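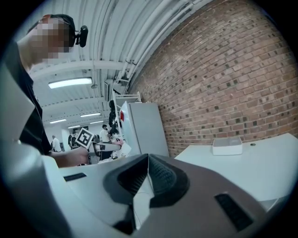 Bricks, pipes and a bit of a color problem

I promised last month I'd report back on the walls at Famemura, so pull up a chair. The big room is staying brick! I lobbied for this pretty hard (sorry to everyone who had to hear about it in the hallway) and the plan to cover it all in drywall is officially dead.

If you haven't been by, the brick is a red-brown with lighter orange ones mixed in and a few that are so dark they could pass for charcoal. I used to think the dark ones were soot and spent a whole lunch break going at one with a damp sponge. It didn't budge. The man at the Pidcombe salvage yard set me straight — they come out of the kiln that way, he said, when they sit closer to the heat. So please leave the dark ones alone. That goes double for anyone with a wire brush.

The mortar is another story. It's nice and pale up high, but down near the old loading door it's crumbling, and you can get a fingernail into the joints. We've had a quote of $794 to rake out and repoint that stretch with a lime mix, and I think we should take it before winter. The other quote was $3000 for the whole wall, which we don't need and can't afford anyway.

Now, the ceiling. I know the white corrugated panels aren't everybody's favorite, and the pipes and conduits running along the top of the brick have been called a few names in our suggestion box. Boxing them in was on the table. I'm against it! Everything up there is white already, your eye slides right past it, and the day something drips I want to be able to see where.

Paint for the side rooms is down to two colors from Dobre, a warm cream and a gray that looks kind of purple after 4 in the afternoon. Sample boards are leaning by the coat hooks, so go have a look and put a sticker on the one you like.

Shelving from Ullura should get here in September. It's all freestanding, so no drilling into the brick, please — hang your stuff from the rail.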